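Re-gluing a Loose Chair Joint

Sitavon Workshop Notes, sheet 4

A dining chair that rocks or creaks usually has a failed glue joint where a side rail meets a back leg. The method below applies to dowelled and mortise-and-tenon frames. It does not apply to frames held with metal brackets, which are covered on a separate sheet.

You will need a rubber mallet, a narrow chisel, white vinegar, liquid hide glue, two sash cramps, scrap softwood and a damp cloth.

Taking the joint apart

Remove the seat. Check the joint for hidden pins or nails before applying any force. A pinned joint that is knocked apart will split the rail. Mark both halves of each joint with matching numbers on masking tape.

Protect the leg with scrap softwood and tap it away from the rail, working close to the joint. If it does not move, brush warm vinegar into the gap and leave it for an hour. Repeat as needed. Joints that are still tight should be left alone.

Cleaning

Old animal glue is brittle and amber in colour. Scrape it off the tenon with the chisel held upright, then wipe with warm water. Do not sand the tenon, as this alters the fit. Let the parts dry overnight.

Dry fit

Assemble the frame without glue and cramp it lightly. Measure both diagonals of the seat opening. They should agree to within 2 mm. A slack tenon can be packed with a shaving of the same timber, glued on and trimmed the next day.
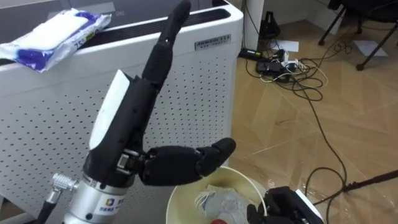
Gluing up

Brush a thin coat of glue on both faces of the joint. Close it by hand, then fit the cramps with softwood pads under the jaws. Tighten until a small bead of glue appears along the shoulder, and wipe this off with the damp cloth.

Check the diagonals again. Stand the chair on a flat surface and confirm that all four feet touch. Any correction has to be made in the first 5 minutes.

Leave the cramps on for 24 hours at normal room temperature. Refit the seat once they are off, and keep the chair out of use for a further two days.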